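Community Help > Robot Learning > Collecting Demonstrations

How many keyboard demos before I change anything?

Boglárka Tóth
Hi all! I'm gathering examples for a small policy that handles office things, and I've reached the keyboard task. We use a pair of hand-held grippers, one in each hand, and record a person doing the job at the table. So far I have 100 episodes, all with the same keyboard on the same pale sheet, with the cord left in a loose loop behind it.

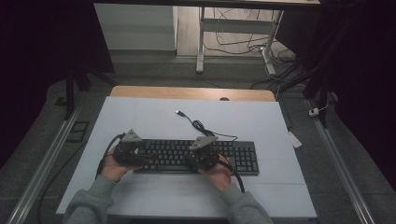

Yuk-lan Ko wrote back that the count worried her less than the sameness. I'd stop at 100 for that layout, she said, and start moving things now - turn the keyboard a little, shift it toward one edge, lay the cord somewhere new every few takes. We did 800 at Ondport before varying anything, and the policy fell apart as soon as the keyboard sat at an angle. Keep your old episodes, they're still good, but mix them with the new ones when you train. I'd also write down which hand moves first and stick with it for a while, otherwise two people recording will give you two quite different habits (ask me how I know!).

Ashraf Belhaj
Agree with the above. 50 per layout was plenty for us.

Tae-yang Bae
Not sure about keyboards, I only ever did cups, but do throw out the takes where you hesitate. I went back through one batch and cut 17 of them, and training got a lot calmer after that. Also take breaks - your wrists will thank you. Good luck, and do post how it goes!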